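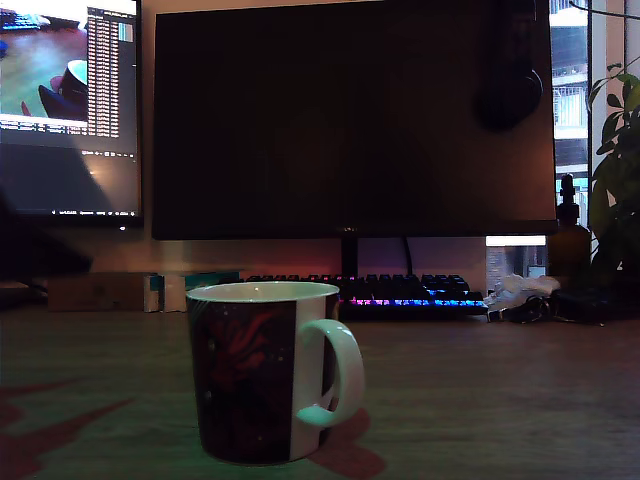 2 min read

Ticket: Guest photo gallery for the Viltau royal wedding page shows wrong order and missing captions
Status: Resolved
Priority: High
Component: Skatell gallery module
Assigned to: Ludger Meinecke

Reported
Readers opening the wedding arrivals gallery on a phone get the balcony photos first and the church arrivals last. Captions are blank from slide 39 onward. Desktop order is correct. The gown close-ups load in both views.

Environment
Site: Clakach, royals section
Gallery size: 700 slides
Image feed: Hofstetter agency feed, automatic import

Log

Tuesday, 9:10 a.m.
Reproduced on two phones. Slide 38 has a caption (the groom's parents at the church door). Slide 39 does not. Cleared the page cache, no change.

9:40 a.m.
Compared the feed with the database. All captions arrived. The caption on slide 39 contains a line break inside the bride's title. The mobile template stops reading at that character and drops everything after it.

10:25 a.m.
Order problem is separate. The mobile view sorts by upload time, desktop by capture time. Hofstetter sent the balcony set ahead of the arrivals set.

11:05 a.m.
Set mobile sort to capture time. Stripped line breaks from the caption field on import and re-ran the import for the full gallery. Captions present on all slides.

11:30 a.m.
Editor reports the tiara slide now appears twice. Duplicate came from the second import. Removed by hand.

Remaining
Nine older galleries use the same template, including the engagement and christening pages. Captions there have not been checked. Moved to a separate ticket.

Closed by L. Meinecke.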